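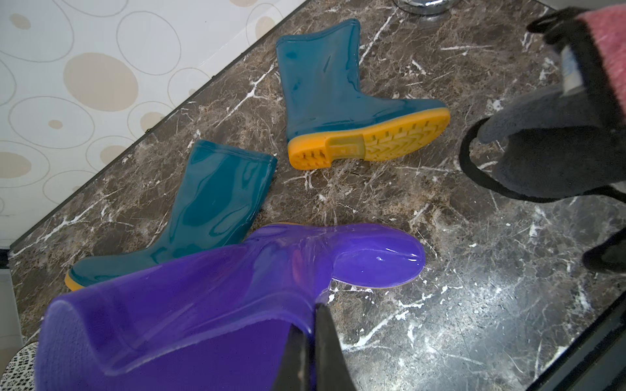
Rain boots on the kitchen counter again. We have a mudroom. It has a bench, a tray, and 12 hooks at three heights, and I paid Fitzgerald the carpenter a sum I still don't say out loud for it. The boots live on the marble.

---

Current inventory: teal pair, yellow soles, present. Purple, one. I'm told the other purple is "probably in the car," a phrase that has covered a lot of ground in this family.

---

The marble, for the record, is the dark brown kind with white veins going every which way. The woman at the showroom called it dramatic. She asked how we planned to use the space and I said pastry. I have made pastry on it 2 times.

---

Fun fact about a counter this busy: you cannot see crumbs on it. You can find them with your forearm.

---

Siobhán Gallagher replied to ask why I don't just hose the boots off outside. Siobhán, the outside spigot has been shut off for the winter and I was very proud of myself for remembering to do it.

---

So, boot washing, kitchen edition. Bucket, dish soap, old vegetable brush (formerly the current vegetable brush). Knock the dry stuff off over newspaper first. The arch wipes clean in one go. The bars and the heel slots are where the gravel lives, and for those I recommend a chopstick.

---

Do not use a fork. I won't be taking questions about the fork.

---

Drying: stuff them with newspaper, change it once, keep them away from the radiator. I stood a pair next to the radiator in September, the first cold night, and they came out with a permanent lean.

---

Several people want to know what to do about rubber that's gone dull. No idea. Ours are so shiny they reflect the ceiling lights. Children's boots get outgrown at 87 percent of original gloss and then you hand them to a cousin.

---

Lindsay Goodwin has offered us her old boot rack, the Jullgate one, holds six pairs. Lindsay, that's kind. It would look lovely in the mudroom, next to the bench and the tray, where there are no boots.

---

Update: checked the car. Found a mitten, a library book, and what I'm going to call a sandwich. No purple boot.

---

Update 2: it was on a hook. In the mudroom. The one place in this house I had stopped looking.

---

Wiping down the counter now. If anyone needs me I'll be making pastry, for a third time, out of spite.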